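The woman who runs the repair counter at Fladden has been fixing sewing machines for most of her working life. She agreed to talk between customers, on the condition that she could keep working.

"People bring them in and say it's dead," she says. "Mostly it's old oil. It goes like glue." She charges a flat fee for cleaning and quotes separately for parts.

She started out in Iddale, in the back of a fabric store, where she was given a box of broken machines and 2 screwdrivers. The store closed one May and she took the box with her. She still has some of it.

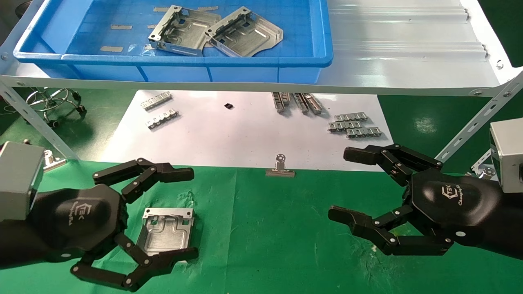

Finding parts takes up more of her time than fixing anything. She buys from a dealer in Nyanda who lists 800 items, half of them mislabeled. "I ask for the measurements - always the measurements. A picture won't tell you the thread size."

Her ledger is up to job number 1055. She won't take on computerized models, and she sends those to a shop in Uleo. "They're good with boards. I'm not, and I don't want to learn on your machine."

Asked what owners should do at home, she puts down her brush. "Change the needle. Clean out the lint. Don't use cooking oil." She has seen cooking oil more than once.

The counter is open mornings only. Pickup is by ticket, and unclaimed machines are kept for a year.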